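Went to the Jillow open day so you don't have to. Thread, because my feet hurt and I have opinions.

Jillow, for those who don't live in Riner, is the outfit that moved into the old carpet showroom past the tire place. They teach robots to do chores. The flyer at the library said "Meet the future of housework!" and also "Parking at rear." I can confirm the parking.

You get a sticker at the door with a number on it. I was visitor 1383. The building holds maybe a bowling league. I asked whether that was for the day or since the dawn of time and was told the stickers came on a roll.

First stop was the towel robot. It folds a hand towel in 8 minutes. It did it in front of us, and I want to be fair, the towel was folded. The crowd clapped. I have folded towels for decades and have never once been clapped for, and I think I handled it with dignity.

A kid next to me asked if it could do a fitted sheet. The demonstrator got a look on her face I have only seen on people asked about their thesis.

Second stop was a mobile base from Bennani, who I gather make the wheels part and leave the arms part to other people. It drives up to a table, thinks about it, and stops. Very polite. It has better manners around furniture than anyone in my family. It also got stuck on an extension cord, which made me like it more.

Then the part I'd really come for. They had a talk on how you teach one of these things in the first place, and the answer is that a person does the chore a lot. With grippers. In each hand. Over and over, in rooms that look like where people live, so the robot can learn from how the hands went.

I had pictured a lab. White floor, yellow tape, a man with a clipboard. It's somebody tidying snacks.

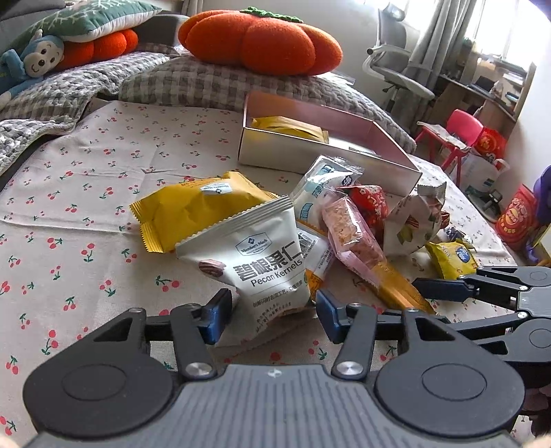

The whole field, as explained to me, hangs on chips and pastries and nuts, because bags are awful. A block is the same block every time you pick it up. A bag of anything has moods. It slumps, it crinkles, it slides out the bottom of your grip while you're feeling good about the top.

So the trick is a person going slow and picking a good spot to squeeze, and then doing that again with the next bag, and then again, until you have enough agains. I asked how many agains. The speaker said "more." I appreciated the precision.

They let us try the grippers. Of course they did. You hold a handle, you squeeze, two fingers come together at the far end. It's the thing you use to get a can off a high shelf, after college.

My task was to put a bag of pretzels in a box. I would like the record to show that I am an adult who owns a home. I dropped it twice. The third time I got it into the box along with the corner of the tablecloth.

The demonstrator said "that's useful too." She said it very kindly. I believe I have been filed under what not to do, and somewhere down the line a robot in Peltby is going to see a tablecloth and get nervous.

What surprised me is how fast your hands start to feel dumb. You don't notice you have a wrist until the tool has its own ideas about it. I kept wanting to use a thumb. There's no thumb. You get two fingers per hand and you make your peace.

The woman after me did it in one go, by the way. She said she crochets. If anyone from Jillow is reading, there's your hiring pipeline.

There was a Q&A at the end, and it was mostly one guy. He wanted to know if it could be hacked. He wanted to know if it could do gutters. He wanted to know if it could be hacked while doing gutters. To their credit they took all of it seriously and said no gutters "at this stage," and now I think about that phrase every time I look at my roof.

My own question was when I can buy one. The answer was a long sentence with the word "ecosystem" in it. So keep your dishwasher.

They were straight about what doesn't work, though, and I give them points for that. Dark floors are trouble. Shiny wrappers are trouble. Pets are, quote, "an open area." The dog and I discussed this at home and she agrees she is an open area.

Refreshments: lemonade, sheet cake with a robot on it in gray icing, cut by a human with a plastic knife. I asked if one of the robots was going to serve. More kind laughing. I had 2 slices and regret neither.

They're doing the whole thing again at the Peltby branch on August 16, 2023, doors at ten, free, 26 people per tour. Get on the first tour if you can. By the afternoon the towel gets a little tired and so does everybody demonstrating it.

Verdict: would go back. I walked in expecting to be scared for my job and walked out with respect for anybody who can pick up a bag of pretzels on purpose. Going to go fold a towel now. Will report my time.

Update, since several of you asked: 11 seconds. No applause. The dog left the room.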